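Naciri review leaves the export permit threshold where it was

Edeltraud Kuster spent 20 years drafting defence trade rules before she left the public service in July. Her last file was the Naciri review, which looked at when a minister must table an export permit for military goods and when a department can sign it alone.

The present threshold is 248 permits old, as she puts it. "That's how many have gone through since the limit was last changed. The limit was set for whole vehicles. Most of what moves now is parts and software."

Laine Mockus, who worked on the Stastmont submission, wanted the test based on end use. Kuster disagrees. "End use is a statement by the buyer. You can check it once, at signing. After that you're relying on the other government's paperwork."

She favours a licence category for components, with a re-export clause and a fixed reporting date. The draft clause runs to 2000 words. "It could be shorter. The definitions take up most of it."
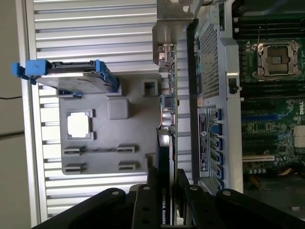 On parliamentary oversight she is more cautious. A full vote on each permit would slow allied orders, she says, and closed briefings leave members unable to explain their position at home. Her preference is a standing defence subcommittee with access to the unredacted file.

Mockus accepts the subcommittee but wants its dissents published. "I'd have no objection," Kuster says, "if the annexes stay closed."

The government's reply is due on 25th November.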